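From: Palesa Moodley
To: Regional Backhaul Working List
Date: Saturday, November 10, 2018
Subject: Re: Microwave link migration, Hustemell sector

Dear colleagues,

Thank you to Sadia Jafri for her message, which I quote in part so that the reply can be read alongside it.

> The Jetow radios on the Hustemell ridge are licensed
> until the end of the quarter. Can the working group
> confirm whether the Vostach units will be in service
> by then, and whether the 45 remaining sites will keep
> their present channel plan?
> Sadia Jafri

The Vostach units were accepted in October and have been assigned to the northern half of the sector. Of the 55 sites in the first phase, all have a confirmed installation date. The 45 sites in the second phase will keep their present channel plan until the path surveys have been reviewed.

Members should note that the link between Hustemell and Sarıgül operates under a separate license. Any request to change power or antenna height on that path must be sent to me in writing before work is scheduled.

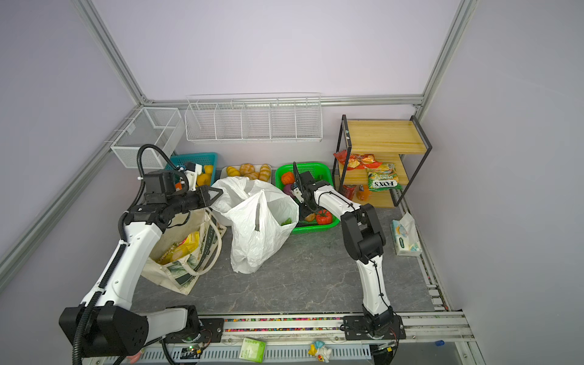 The revised frequency table lists 326 channel assignments, of which 209 are unchanged from the previous edition. Operators are asked to check their own entries and to report errors by reply to this list. Corrections sent to individual members will not be recorded.

Spare Jetow radios removed during the first phase should be labeled with the site number and held at the regional depot. Instructions for their return will follow under a separate subject line.

Regards,
Palesa Moodley
Coordinator, Backhaul Working Group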